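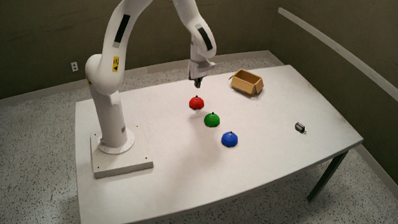
A large white table with a red dome-shaped object near the middle.

Kekia opens its community repair and craft room on Venter Street this September

I've been wanting to write this one for ages, so forgive me if it runs long. Kekia, the little fabric and mending shop I started after I left my office job, is opening a second room this September. It's right next door to the shop on Venter Street, in the old shoe store with the green awning (the awning stays, I love it).

The idea is pretty simple. You bring in the coat with the torn lining, or the curtains you bought too long, or the quilt your aunt started in college, and you sit down and work on it with people who know how. We'll have sewing machines, irons, a cutting table and a whole wall of thread. If you've never held a needle, come anyway! Half of my regulars learned on a pair of jeans they were ready to throw out.

The room seats 20 people, and we'll be open from 10 in the morning until 8 at night. A drop-in visit costs $19 and you can stay as long as you like. Basic thread, pins and patches are included. Zippers and fabric you'll buy from the shop or bring from home. Kids under 12 get in free with a grown-up, but please keep them off the irons.

Nazmiye Sönmez is running the evening classes, and I'm so happy she said yes. She did costume alterations for about 40 years and she can take in a jacket faster than I can find my glasses. Her first class is hems, then buttonholes, then a two-part class on lined skirts that I plan on sitting in on myself.

"People always apologize when they show me their stitches," Nazmiye told me when we were painting the back wall. "I tell them to show me the inside. The inside is where I can help."

We also got a hand from Bedo, the upholstery place across the street, which is giving us its leather and canvas scraps every month. They're in bins by the door, and you can fill a paper bag for $2. There's some really good heavy canvas in there right now, mostly navy and a sort of mustard. Great for tote bags, a bit stiff for aprons.

Endavance, our landlord, gave us a break on rent through the winter while we get going, and they fixed the front step too. Thank you for that, it was a real ankle-twister.

A few things I get asked at the register. Yes, you can bring your own machine, we have plenty of outlets. No, we won't do the mending for you in the new room, but the shop still takes drop-offs like always, and wedding stuff still needs an appointment. Coffee is fine as long as it has a lid. Parking is behind the bakery after 5, and before that you're better off on the side streets.

For the opening day we'll have free button replacement from noon to 4, so dig out those shirts. My mother is making her cheese pastries and she won't tell me how many, so get there early if you want one.

Class sign-ups are at the counter or by phone during shop hours. Reporters and anyone else who wants to see the room before we open can ask for me.

Zübeyde Yüksel
Owner, Kekia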